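Budget Notes for the Second Packing Cell
04/04/2025

The equipment plan for the Farkton room is now in its final draft, and I am setting down the reasoning in this blog before the figures are fixed. Readers who followed the Hirnumholm purchase will recognize most of the headings.
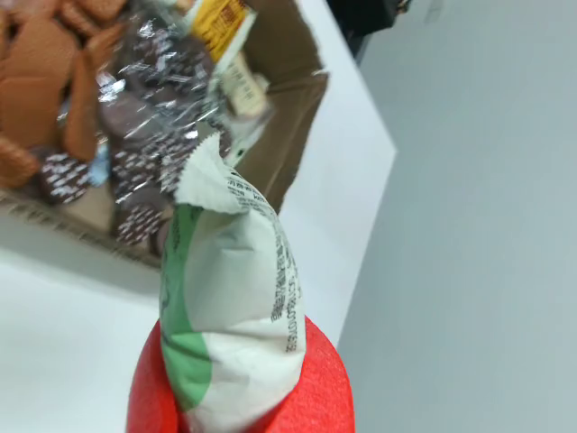
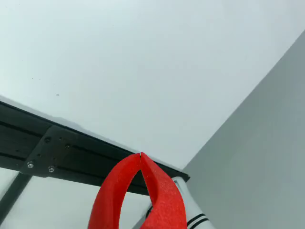
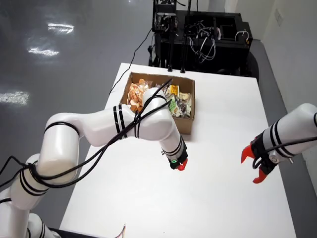 The principal question in this budget is how much to reserve for parts that wear, as opposed to parts that are bought once and depreciated. The previous plan placed arms, mounts, cables and fingers under a single heading, and the result was difficult to read by the end of the year. In the new plan, finger sets have a line of their own, with 26 sets ordered in one lot from Zurkport. A wrapped snack held upright by its lower part, with the wrapper creased between two soft-looking red fingers, is a fair picture of the duty these parts are expected to perform, and I would prefer to overstock them than to wait on a shipment. Cable management also receives its own line. The black cables lying loosely over the white arm, with one strand running up over the snack box, persuaded me that sleeves and clips should be priced at the outset.

The arms themselves are the simpler matter. The plan calls for two, from the same supplier as before, so that spares may be shared between rooms. Bermúdez has quoted for framing and mounting plates, and the quotation allows for 148 fasteners, including a reserve. I have requested that delivery be listed separately.

Two items remain open. The first is whether the cart should be purchased or transferred from Hirnumholm. The second is the service agreement, for which revised terms are expected in May. Until those terms arrive, the service line carries last year's amount.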